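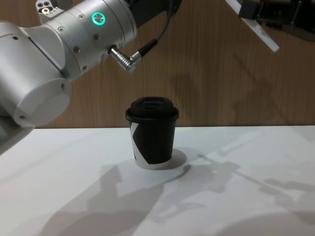 Section 5. Filling, closing and handing over the take-away cup

The Flarnance cup and the Flarnance lid are delivered in separate cartons and are put together at the counter, at the moment when the drink is prepared. This section explains how to make the place ready, how to fill the cup, how to press the lid and how to give the cup to the guest. A closed cup should stand by itself on a flat top with the black lid on it, as the cup on the white table does, with free space between it and the wall. The same manner of standing is asked for at every handover place, also when the tabletop is of a different material or color. Please read the whole section one time before the first service. After this, the short list at the end is enough for daily use.

5.1 What you need

Paper cups from the opened Flarnance carton
Black lids, article number 2539
A clean, dry cloth for the tabletop
A second cloth for the hands and for drops on the cup
A tray with a raised border, if drinks are carried to another room
A closed bin for used cups and lids

Note: The lid carton contains 1000 lids, packed in sleeves. Open one sleeve at a time and fold the end of the sleeve back over the remaining lids. Do not take all sleeves out of the carton for convenience. They collect dust very quickly, and lids cannot be washed.

5.2 Preparing the tabletop

1. Remove old cups, spoons, sugar papers and other rests of the previous service from the handover place.

2. Wipe the tabletop with a damp cloth. Begin at the wall side and come toward yourself.

3. Dry the tabletop with the clean, dry cloth. A cup which is put on a wet surface can slide when somebody touches the table.

4. Look at the surface from the side, at low height. On a white top the coffee rings are easy to find. On a dark top or a top with wood pattern they are hidden, so pass your hand over it also.

5. Decide where the finished cups will stand. Choose a place which the guest can reach without stretching his arm over the milk or over the filling area.

Caution: Do not put finished cups at the border of the table. Leave at least the width of one hand between the cup and the border.

Note: If the wall behind the table has a wood surface, keep the cups away from it. Coffee which goes into the joints of the panels leaves a smell and is difficult to remove. In the Bajpai canteen we fixed a small strip of tape on the table to mark how far back a cup may stand. The tape was renewed each Thursday with the big cleaning, and this worked well.

5.3 Taking out the cups

1. Wash and dry your hands.

2. Cut the sleeve at the open end only. Do not cut along the side.

3. Hold the stack in one hand, with the openings of the cups down. Pull the last cup with a small turning movement. When two cups come together, do not hit them on the table. Turn one against the other until they are free.

4. Look inside the cup and then at the upper rim. The rim is the rolled part on which the lid will sit. It must be round and without a fold.

5. Put the cup upright on the tabletop. If it rocks, take another one.

A cup with a pressed rim can look completely good from outside and still leak under the lid. Such cups may be kept for spoons or for stirring sticks, but mark them with a pen so that they do not return to the stack. Cups with a damaged bottom go to the bin.

5.4 Filling

1. Put sugar or syrup in the cup first, if the guest has asked for it.

2. Place the cup under the outlet of your coffee machine, or pour from the pot. When you pour from the pot, leave the cup on the table and do not hold it in the hand.

3. Stop the filling one finger below the rim. For drinks with milk foam, stop the coffee earlier and let the foam come up to the same level.

4. Wait until the surface is quiet.

5. Wipe the rim if any drop has fallen on it. Use the cloth for hands and cups, not the cloth for the table.

Warning: Hot drinks can burn the skin. Keep children away from the filling area. Never carry an open, full cup across the room to look for a lid.

Note: Tea bags should be taken out before closing. If the guest wants to keep the tea bag inside, the string must be completely in the cup. A string which lies over the rim lifts the lid, and the tea will come out on this side.

5.5 Pressing the lid

Most complaints which reach us are about this step. Please teach it slowly to new staff, and let them practice with cold water first.

1. Take the lid by its outer border. Do not touch the top part where the guest will drink.

2. Turn the lid so that the drinking opening is not above the side seam of the cup. The seam is the vertical line where the paper is joined. A good position is the opposite side.

3. Put the far side of the lid on the rim and hold it there with light pressure.

4. Lower the near side until it lies on the rim.

5. Press with the fingertips along the border, going one time around the cup. On most cups you will feel or hear a small click. With a warm cup the click can be very soft.

6. Go one more time around without pressing strongly. If your finger finds a place which is higher, press only there.

7. Lift the cup by the paper body. Tilt it a little over the tray. No liquid should come at the border of the lid.

Caution: Do not press with the flat hand on the middle of the lid. The lid will bend, the border will open, and hot drink can jump through the opening.

Caution: Do not lift a closed cup by the lid. The lid is made to close the cup and it is not made to carry its weight.

Note: A lid which was removed should not be used again for a different cup. For adding sugar to the same drink it is permitted to open and close it one time. Repeat step 7 after this.

5.6 Standing and handing over

1. Put the closed cup on the handover place with the drinking opening toward the guest.

2. Write the name or the kind of drink on the paper body, if several orders are waiting. Do not write on the lid. The pen is badly visible on black plastic and the ink comes on the lips.

3. Leave enough room around each cup that a hand can take it without pushing the next one.

4. Say the name of the drink when you give it. If it is very hot, say also this.

5. When a cup has waited too long, ask the guest if he still wants it. Do not fill up an old cup with new coffee.

Cups may not be placed on top of each other when they are closed, even if the lid seems flat enough. For carrying more than one cup, use the tray, put the heavy ones in the middle and walk with the openings of the lids pointing to the center.

5.7 If something is not in order

The lid does not click.
Check that cup and lid are of the same size. The size mark is under the lid, near the border. If the sizes agree, try a second lid from the same sleeve. When this one also does not close, put the sleeve aside and open another.

The lid clicks but the drink comes out.
Look where the drinking opening is. If it is over the seam, remove the lid carefully and turn it. If it is already opposite the seam, the rim is probably damaged and the drink should go in a new cup.

The cup becomes soft.
The drink has stood too long, or the cup was wet from outside before filling. Pour the drink away and check if the cup carton is stored on a wet floor.

The lids stick together.
The carton was near a heater or in the sun. Let the sleeve come to the temperature of the room and separate the lids by hand. Lids with changed form must be thrown away.

The cup has a smell of paper.
Leave the opened sleeve in fresh air before service. If the smell stays until the next day, please inform your supplier and keep the label of the carton.

5.8 Closing the station

1. Throw away all cups which were taken out of the sleeve and not used, if they stood open during the service.

2. Put back the lids which are still inside the sleeve. Close the sleeve with a clip.

3. Store cartons on a shelf, with the printed arrow up. Do not put heavy goods on the cup carton.

4. Empty the bin. Where lids and paper are collected separately, separate them before the bin is emptied and pour out the remaining coffee.

5. Wipe and dry the tabletop as in 5.2.

6. Write the number of the opened carton in the stock list.

Short list for the wall

Table clean and dry
Rim round, cup does not rock
Filled one finger below the rim
Opening of the lid opposite the seam
Fingers around the border, then one more time
Tilt over the tray
Carry by the paper body

Questions about cups and lids are answered by Nisha Kushwaha at the Torkadum service desk, extension 31. For replacement of a carton please have ready the article number and the label from the short side of the carton. Orders for trays are taken by Vikas Upadhyay at the same desk.

Continue with Section 6, Sleeves and carriers.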